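The Saloon That Waited in Gralov

Thiện Quan did not want a famous car. When he began to look, in May, he had in his mind a small coupé for weekends, something with cheap parts and a dry floor. Then a friend in Gralov sent him the address of a closed garage, and inside was a Gruteo saloon in dark green, standing on four flat tyres.

Gruteo built the model for a short time only. The factory papers give 2315 cars in total, and 2109 of them had the smaller engine. The one in Gralov had the bigger engine, a straight six with two carburettors, and it still carried its first gearbox. The seller asked for a fair price and did not want to discuss it. Quan paid the same afternoon.

The restoration went to Phí, a workshop which takes only 11 cars in a year. The people there are patient. They removed the engine first and found it in better condition than the body. Both sills had to be made new, and also the lower part of each front wing. The chrome was sent away and came back too bright for Quan's taste, but he has made his peace with it.
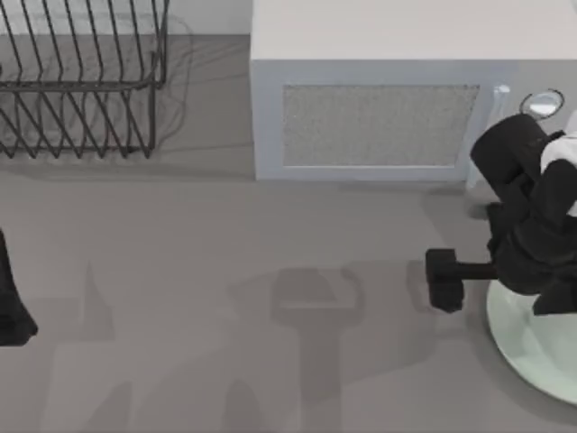
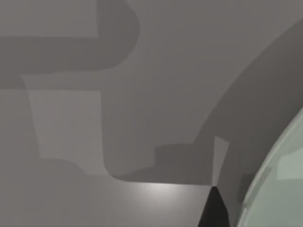

Is a car like this expensive to keep on the road?
The yearly service is not the problem, as the engine is simple and most seals and filters can still be ordered. Body parts are the costly side, and a good windscreen can take many months to find.

On the road the Gruteo feels heavier than it looks. The steering is slow around the centre and asks for two hands in town. Above 25 miles per hour it becomes lighter, and the six begins to make a soft, even sound which does not tire the driver. The brakes need planning. The seats, covered again by the Pulitz trim shop in a brown leather close to the old one, are as comfortable as armchairs.

Quan has already received two offers for the car, one of them from abroad. He answered both politely. For the moment he is more interested in the clock on the dashboard, which stops every evening and starts again when the engine is warm.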